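Broltedlow Packing Cell: Planning and Set-Up Guide
Section 3. Planning and Budgeting for Hand-Held Grippers

By Ching-wen Cheng
14 September 2022
6 min read
Print this page | E-mail this page

This section is intended for the person who prepares the purchase request. It should be completed before any part of Section 4 (Mounting and Power) is started. Sites that already own a Broltedlow cell and are adding grippers only may begin at step 4.

3.1 Before requesting a quotation

1. Write down the goods the cell will be expected to handle. List them by type of packaging as well as by product name. Pillow packets, clear pouches, cartons and crimped bags each place different demands on the finger pads.

2. Set out a sample of those goods on a table and work through it with a hand-held gripper. The Dernham office lends grippers for this purpose for up to 9 working days. Mixed snack packets are a suitable first sample. 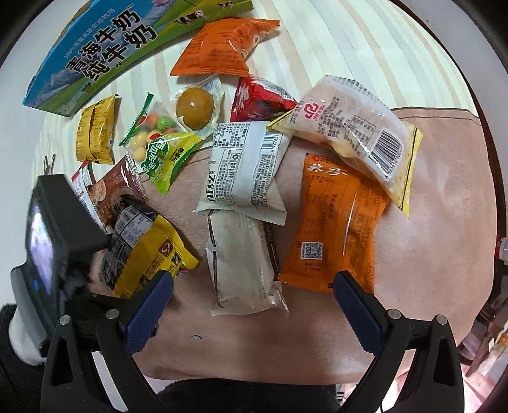 3. Record every item that had to be approached more than once. Enter the results on Form B, and attach the form to the request. Requests received without Form B are returned to the site.

NOTE: Use full, sealed packages only. An empty wrapper does not have the weight or stiffness of a packed one, and results obtained with it should not be entered on Form B.

3.2 Deciding on quantities

4. Allow one hand-held gripper for each operator on shift, plus one spare for the site. Grippers are not to be shared between two tables during a session.

5. Order finger pads separately. The standard kit contains one fitted set. Three further sets should be budgeted for the first year if the goods are mostly glossy film or have serrated ends.

6. Confirm that the work area offers a clear, level surface and that operators can reach all of it. Both a table and a floor area are acceptable. Floor work requires knee mats, which are listed under accessories and are often left out of the budget.

CAUTION: Do not allow power or data cables to cross the area where the operator kneels or stands. Include cable covers in the order if the nearest outlet is on the opposite side of the work area.

3.3 Preparing the budget

7. Enter the price of the hand-held kit on line 1 of the budget sheet. The list price at the time of writing is $837 per kit, before delivery. Prices are reviewed each July, and a quotation issued before the review is honored for six weeks after it.

8. Enter pads, mats, cable covers and storage cases on line 2. Do not combine them with line 1, as they are charged to consumables.

9. Enter operator time on line 3. The time should include practice in closing the fingers on soft packaging, holding it and turning it so that the printed back can be read. New operators are normally slower with bags than with boxes, and the estimate should be based on bags.
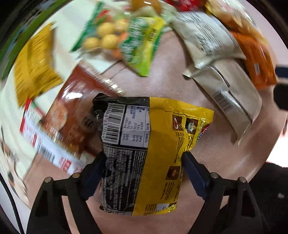 10. Enter the cost of sample goods on line 4. Packages become creased with repeated handling and should be replaced before the creasing affects the grip. Goods used for trials must not be returned to stock.

NOTE: Sites that plan to move from hand-held work to a mounted arm should ask for the Rosser adapter plate at this stage. It may be ordered later, but it then ships alone and carries its own delivery charge.

3.4 Submitting the request

11. Send the completed budget sheet, Form B and a floor plan of the work area to the Bovance purchasing desk. The floor plan may be drawn by hand if all distances are marked.

12. Keep a copy of each document at the site. The installer will ask for the floor plan on arrival.

13. Do not arrange an installation date until the order has been confirmed in writing. Changes to quantities after confirmation require a new budget sheet.

Continue to Section 4, Mounting and Power.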